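Section 4: Folding and Packing Knit Items

Applies to the Mamby home textile kit, all sizes. For woven items such as pillowcases and dish towels, see Section 3.

4.1 Before you start

You will need a table you can reach across from one side, the lint roller from the kit, and one Bevau storage pouch for each item. A table with a smooth top works best. Coarse wood and woven placemats catch on knit fabric and pull loops out of it.

1. Clear enough of the tabletop to lay the largest item out flat.
2. Wipe the surface and let it dry.
3. Take off rings, bracelets and watches with metal bands.
4. Check that the item is fully dry. Press a thick part, such as a seam or a doubled hem, between two fingers and hold it for 15 seconds. If it feels cool, hang it up again for 60 minutes.

CAUTION: Do not pack a damp knit. Mildew marks on dark colors can be permanent.

4.2 Picking up and checking the edges

Knit fabric stretches under its own weight. A cloth lifted by one corner will grow longer on that side, and it may not go back until the next wash. Lift it from a fold near the middle so that the weight hangs evenly on either side.

1. Lay the item down and find the middle by eye.
2. Pinch up a small fold there. Take in enough fabric that the pull is not on a single row of stitches.
3. Raise it slowly and let the rest hang.
4. Look along each stitched edge for loose ends and fraying.

A dark navy knit held up by a fold shows its edge clearly, and a slightly frayed one like this should be dealt with before the cloth is folded.

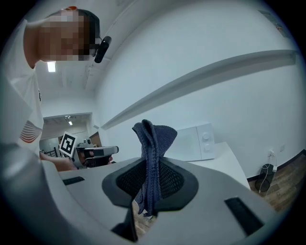

Ketsara Klinhom writes that she trims the frayed ends first and only then looks for the middle, as loose threads on a dark knit get trapped in the fold and are hard to find later. She also asks that the guide mention small scissors, because kitchen shears took out two good stitches along with the fray.

Either order is fine. If you trim first, use small pointed scissors and keep these points in mind:

Cut only threads that stand clear of the edge.
Leave at least 2 mm of thread. Cutting flush can open the stitch.
Do not pull a loose end to see where it leads.
If the fray runs further in than the stitching, set the item aside and go to Section 7, Repairs.

4.3 Laying out

1. Set the item down on the table in a loose heap, then open it outward from the center with flat hands.
2. Work toward the corners. Do not tug on the corners themselves.
3. Find any strap, cord or hanging loop and bring it to the outside where you can see it. A loop left underneath leaves a ridge in the fabric after a few weeks in storage.
4. Run the lint roller over the item in one direction. Turn it over and repeat.

NOTE: Items in the Jirnance range have a brushed side. Roll this side with the nap – rolling against it makes the cloth look patchy.

If the table has a cable hole, keep the cloth clear of it while you work. The rim can catch a loose thread, and on a light-colored tabletop a navy item is easy to slide over the hole without noticing.
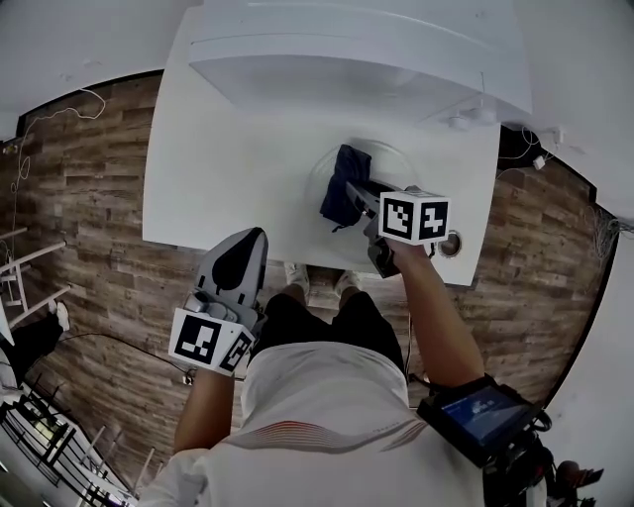

Once the cloth is flat and the loop is out to one side, check that opposite edges run parallel. Small waves can be patted down. Larger ones usually mean the item dried unevenly, and it should be dampened, reshaped and dried again before you go on.

4.4 Folding

1. Fold the item in half, bringing the far edge toward you.
2. Smooth from the fold outward.
3. Fold in half again from left to right.
4. Tuck the strap or loop along the last fold, on the outside.
5. Slide the item into the pouch with the folded side first.

Do not press the fold with an iron or weigh it down with books. Kermani blankets are too thick for the second fold – roll them from the short end and use the large pouch.

4.5 Storing

Stack pouches no more than 2 high. Refold every item along different lines each February, or whenever the pouches are taken out for cleaning. Replace a pouch if its closure no longer holds.

Guide revised 24/05/2023. Washing temperatures are listed in Section 2.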